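Pinza manual Jibrin 17

Equipos de captura — Fletadier, área de instrumentación

La pinza manual Jibrin 17 se suministra por pares, para mano izquierda y derecha, y se entrega con sus cubos de marcadores ya montados. La unidad de seguimiento Stonier se adquiere por separado.

Puesta a punto

Antes de cada jornada, el operador situará ambas pinzas ante la varilla de referencia y ejecutará la rutina de cero. El error admitido es de 9 décimas de milímetro; si se supera, deberá repetirse la rutina con los dedos completamente abiertos.

Mantenimiento

Las almohadillas interiores se limpian con un paño sin pelusa y alcohol isopropílico. No se emplearán disolventes sobre las caras impresas de los cubos — un marcador rayado obliga a sustituir el cubo completo. El juego de almohadillas se solicita con la referencia 593; el cubo, con la 119.

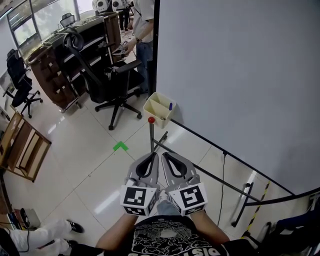
Pinzas izquierda y derecha ante la varilla de referencia, con los cubos de marcadores en la base.

Reparación

El usuario no debe desmontar el mecanismo de los dedos. Las unidades con holgura se remitirán por parejas al taller de Burno, a la atención de Irén Kerekes, con indicación del número de serie de cada pinza.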